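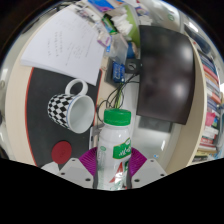
Amarachi Ogundipe says a desk gets cleared all in one go or it doesn't get cleared at all, and she left that in a comment under my last post about ten minutes after it went up. So I've been arguing with her in my head ever since, mostly while standing over my own desk with a bottle in one hand and no idea where to put it.

My side of the argument is that I've never had a whole afternoon for a desk in my life. I get twenty minutes before dinner. If I pull everything onto the floor at five o'clock, then at half past five it's all still on the floor, the dog has been through it, and I'm eating soup standing up. (I have done this. It was March and I was full of good intentions.)

So I've been doing it one thing at a time, and the white bottle with the green cap got to go first. I pick it up and I have to decide about it before I'm allowed to touch the next thing. Does it live here? Does it live somewhere else? Am I going to finish it? It's very easy to hold a bottle and think about lunch, so I've been saying the answer out loud, which my sister says makes me sound like an airport. The bottle does not live on the desk. It lives on the kitchen shelf, and it has been "just visiting" for a good long while.

Then there's the mug. I love that mug, the black and white diamonds all over the outside and the plain white inside and that skinny blue line up by the rim. I bought it at the craft market in Tavthorpe from a table that had 3 left, and I've regretted not getting the other two pretty much every week since. It was lying on its side on the mat like it had given up for the day, and I knew how it felt. The mug gets to stay, but it has to stay standing up, and it has to go to the sink at night like everybody else.

The mat itself was the surprise! I'd forgotten what it looked like. It's dark gray with a thin reddish-orange edge, and I picked it out mostly for that edge, and then I covered it in stuff for so long that I might as well have bought a plain one. I got it when I moved to Bridanville, along with the Nivix lamp that never did fit the clamp, and I remember laying it down on the bare desk and feeling like a person with a career.

Next up is the dark red disc that's been sitting by the mug. I'm calling it a coaster, and from now on it's going to be a coaster whether it likes it or not. It's the right size, it's flat, and the color goes nicely with the edge of the mat. If you come over you'll be putting your tea on it.

I should say something about the drawer, as I know Amarachi will ask. The drawer is where I put things when I don't want to decide. I opened it to see if there was room for pens and there must be some 1000 paper clips in there, plus a takeout menu from Sani from before they changed the noodles, plus a phone charger for a phone I traded in. I closed it again. The drawer is a different post.

What I'm trying for now is two small rules. Anything you drink out of or swallow goes back to the kitchen before bed, and anything I haven't used by the time I need the space has to leave the room. I had a third one about paper but I broke it the same evening so I'm not going to pretend.

Amarachi, if you're reading, I do see the appeal of your way. I think you also have a spare room with a big table in it, and a door that shuts. Come do mine and I'll make the tea - you can have the diamond mug, and I'll use the chipped one from work.

I still need somewhere for the pens, by the way. The jar I was using went back to being a jam jar, and right now they're in a shoe. If you have something heavy and not too tall that you like, tell me what it is, I'm going to the store in the morning.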